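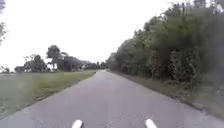

Reading time: 4 minutes

When Ingvild Eklund took charge of the web platform at Tangen, the organization's site ran on a content management system that had been installed, extended and patched by several different teams. It carried 80 active plugins. Today it carries 13, and the process by which the others were removed has become the standard procedure for every site the organization maintains.

Ms. Eklund is careful to point out that the number of plugins was never the main concern. "A site can run well with many plugins if each of them is maintained and someone knows what it does," she said. "Our difficulty was that we had lost that knowledge. There were plugins active on the site that had been added for a single event page, and the page itself had been deleted."

The work began with an inventory. Each plugin was entered in a shared spreadsheet with its version, the date of its last update, the pages that depended on it and the name of a staff member willing to answer for it. Where no name could be found within a month, the plugin was marked for testing on the staging copy of the site.

Staging, in Ms. Eklund's view, is where many organizations cut corners. Tangen's staging copy had not been refreshed for a long time, and several plugins behaved differently there than on the public site. Her first request was therefore for a fresh copy of the database and the uploads folder, made overnight and repeated every week for the length of the project.

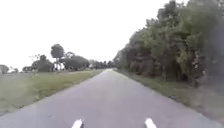
"Once the copy could be trusted, we turned plugins off one at a time and went through the same list of pages after each one," she said. "The home page, the contact form, the search results, the staff directory, the archive. It is slow work, and I would not shorten it. When two plugins are turned off together and the search stops returning results, you have learned very little."

The contact forms proved to be the hardest part. Over the years the site had come to use Pongate for its newer forms and Trurkari for the older ones, and both were loading their scripts and style sheets on every page, whether a form was present or not. Ms. Eklund chose to keep Pongate. The 1,039 entries stored in Trurkari were exported to a file, checked against the database table and archived before the plugin was deactivated.

She advises others to look closely at what a plugin leaves behind. Deactivating a plugin through the Plugins screen stops its code from running, but its settings and tables may remain in the database. Deleting it may or may not remove them, depending on how it was written. "Read the documentation for the uninstall routine before you press Delete," she said. "Some will clear everything, including entries you are required to keep. Others will clear nothing at all."

Shortcodes were another source of trouble. When a plugin that supplies a shortcode is removed, the shortcode itself stays in the text of the post and is shown to visitors in square brackets. The team searched the posts table for each shortcode in advance and replaced it by hand where the content was still needed - a gallery here, a pricing table there. Older news items were reviewed at the same time, and a good many were unpublished.
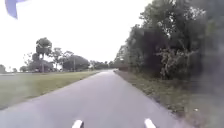 Tangen Digital Services, Web Platform Team

The final changes were made on the public site in July, in 8 separate sessions, each beginning at 6 a.m. and each preceded by a full backup. Only one session had to be reversed. A caching plugin had written its own rules into the server configuration file, and these remained in force after the plugin was gone, so that editors continued to see old versions of their pages. The rules were removed and the session was repeated the following week.

Asked whether the smaller set of plugins has limited what editors can do, Ms. Eklund acknowledged that it has in some respects. The animated page headers are gone, as is the pop-up newsletter form. Requests for new plugins are now made in writing and must state who will maintain the plugin and what is to happen to its data when it is retired. "Most requests can be met with a block that is already in the editor," she said. "We show the person how to use it, and quite often the request is withdrawn."

The same procedure is now being applied to Jerby, the organization's training site, where the inventory is complete and testing on staging has started. The order of work there will differ slightly, as course enrollments are open for most of the year and the registration plugin cannot be touched while they are. 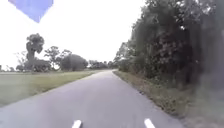
Jerby's editors have asked, in a written comment on the plan, that the registration plugin be left until last and that they be given a copy of the page checklist before each session, so that they can test the enrollment form themselves. They also asked for the old course shortcodes to be listed by page. Ms. Eklund has agreed to both requests, and the list of shortcodes will be added to the inventory before the next round of testing.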